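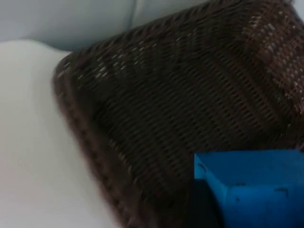

Health insurance is a deal between a family and a company. The family pays some money every month, called a premium, and the company promises to help when somebody gets sick. Grown-ups like to say everyone's money goes into one big basket. Fine, picture a brown wicker one, woven tight with a thick rim. Look closely and even a tight weave has small gaps in it. Insurance has gaps too, and the ads tend to skip that part.

Who decides what gets paid?

Say a girl in the town of Gilterley breaks her arm. Her family has a plan from a company called Zestach. The hospital sends a bill for $3675. Does Zestach pay all of it? Probably not. First comes the deductible, the part a family must pay before the company pays anything. Then there may be a copay, a smaller charge for each visit. If her doctor isn't on the company's list, the family could owe even more.

Sometimes the company says no. That is called a denial. It might say the X-ray wasn't needed, even though the doctor thought it was. Who is right? Ask who saves money if the answer is no. That doesn't prove the company is wrong - but it's a fair question.

Can you argue back?

Yes. A family can write a letter called an appeal and ask the company to look again. The doctor can write one too. Watch the deadline, and keep copies of everything. If the company still says no, there is often a way to ask someone outside it to decide.

So when an ad says "We've got you covered," ask two things. Covered for what? And how much do we still pay?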